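# Pronham Flillard Handheld Game System

Product information for retailers and institutional buyers. Revised 6/27/22. 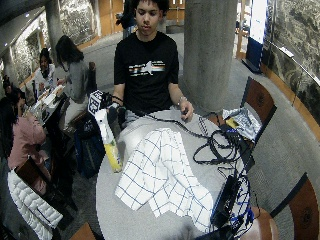

The Flillard is a portable game system designed for use in the home, in libraries, and in supervised recreation programs. It plays games from the Saha catalog, either from a game card or as a download, and it can be connected to a television with the dock supplied in the box. The system replaces the Pronham Nasar, which remains under warranty support but is no longer manufactured.

## Game library

At the date of this revision the Saha catalog lists 1,208 titles for the Flillard. Nasar game cards fit the Flillard card slot and run without an adapter. Saved games held on a Nasar system may be moved to a Flillard over a local wireless connection, provided that both systems are signed in to the same Saha account. Games that used the Nasar stylus are playable with the touch screen, with the exception of the drawing titles marked "N only" in the catalog.

Downloaded games are tied to the account under which they were bought. Institutions that lend systems to the public should register for a shared account before placing an order, as purchases cannot be moved from a personal account at a later time.

## Specifications

| Item | Detail |
|---|---|
| Screen | Touch screen, matte finish |
| Battery | Up to 5 hours of play |
| Storage | Internal, with one memory card slot |
| Wireless play | Local and online |
| Television output | Through the supplied dock |
| Headphone connection | Wired or wireless |
| Colors | Slate, cream, dark green |

Battery life depends on screen brightness, volume, and the game in use. The battery is not user-replaceable. Service centers will fit a new one for a fixed charge, and systems sent in for this work are normally returned with all saved data in place. Pronham nevertheless advises owners to make a backup first.

## In the box

- Flillard system
- Television dock and cable
- Power adapter
- Wrist strap
- Quick start guide

Game cards and memory cards are sold separately. The Nasar power adapter uses a different plug and must not be used with the Flillard dock.

## Family and group settings

An administrator may set daily play limits, block online play, and restrict games by age rating. Settings are protected by a passcode. If the passcode is lost, it can be reset only by the account holder, and the request must be made in writing through the support desk.

## Ordering

Single systems are available from authorized retailers. Institutional orders are accepted directly by Pronham, with a maximum of 100 systems per order. The Group Play Set, which contains several systems, a charging cabinet, and a shared account, is priced at $1,980 before tax. Deliveries of the dark green model will begin in August; slate and cream are in stock.

Each system carries a limited warranty covering faults in parts and assembly. Damage from liquids, drops, or unapproved adapters is excluded.

Questions about institutional orders should be addressed to Sewwandi Bhuiyan, Institutional Sales, Pronham. Please include the name of the institution, the delivery address, and the color required.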